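Wivero Trackside Charging Unit — Set-up Guide
Section 4: Connecting the unit to the race car

Please read this section fully before you connect the first cable. It is written for the team member who is responsible for charging in the garage. The work on the mains side is explained in Section 3 and must be finished before you start.

What you need

The charging unit with its display switched off
The Erell vehicle cable (black sleeve, marked with the letter E at both ends)
The earth lead with clamp
Insulating gloves, checked for this event
The key for the battery isolator of the car

CAUTION: Do not use the older Smadi cable with this unit. The plug goes into the socket, but the locking pin is shorter and the cable can come out under load.

4.1 Positioning the unit

1. Roll the unit to the left side of the car. Keep a free space of 80 cm behind it, so that the fans can draw air.
2. Press down both wheel brakes. Push the unit with one hand to check that it stays in place.
3. Put the vehicle cable on the floor in a wide curve. It must not lie under the jack, the tire trolley or the garage door.
4. Open the air flap at the back. If the flap stays closed, the unit will start but reduces its power after a few minutes.

Note: In a narrow pit garage the unit may also stand in front of the car. In this case you need the long cable, part number 729.

4.2 Connecting

1. Turn the isolator of the car to OFF and take out the key. The person who makes the connection keeps the key.
2. Fix the clamp of the earth lead on the bare metal point behind the front wheel. Paint or rubber dirt under the clamp gives a bad contact, so clean the point first with a dry cloth.
3. Put on the gloves.
4. Remove the cover of the car socket and let it hang on its cord.
5. Push the plug in straight until you hear the click. Do not turn it.
6. Pull lightly on the plug. If it moves, take it out and start again from step 5.
7. Put the key back in the isolator and turn it to CHARGE.
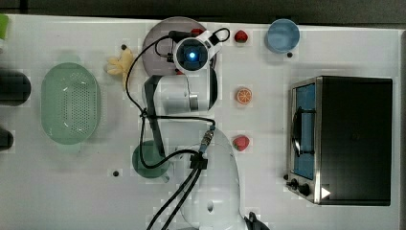
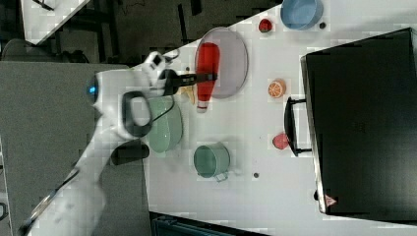 One user, Jelten, wrote to us after the April test that step 6 is too easy to forget when the car comes in late and everybody is in a hurry. Their team put a strip of yellow tape on the plug, and the mechanic has to say "locked" aloud before the key goes back. We think this is a good habit and we recommend it, but the tape must not cover the locking pin.

4.3 Starting the charge

1. Switch on the display with the round button. The self-test takes nearly 30 seconds. Do not touch the cable during this time.
2. Wait for the message READY. If you see EARTH, go back to 4.2, step 2.
3. Choose the mode. SLOW is for the night and for transport days. SESSION is for the time between two runs.
4. Set the final charge level as given by your race engineer. The unit remembers the last value, also after it was disconnected from the mains, so please read it each time.
5. Hold the green button until the bar on the display begins to move.

CAUTION: In SESSION mode the plug becomes warm. This is normal. If it is too hot to touch with a gloved hand, press the red button and leave the cable connected until the display shows SAFE.

Note: Work on the tires is permitted while the unit is charging in SLOW mode. Work on the brakes or under the floor of the car is not permitted in any mode.

4.4 Ending the charge

1. Press the red button once and wait for SAFE.
2. Turn the isolator of the car to OFF.
3. Press the release on top of the plug and pull it out straight. Never pull on the cable.
4. Close the cover of the car socket.
5. Remove the earth lead. It is always the last thing to come off.
6. Hang the cable on the two hooks of the unit, with the plug pointing down so that rain water cannot stay inside.

If the plug does not come out, do not use a tool on it. Check that the display still shows SAFE, push the plug in again a little and repeat step 3. When this does not help, open the small door beside the socket and pull the red loop — it frees the locking pin by hand. After using the loop, the plug must be inspected before the next charge, see Section 7.

Write each charge in the log sheet at the end of this guide: start level, final level, mode, and any message on the display.

Wivero Charging Guide, revised 30/09/2024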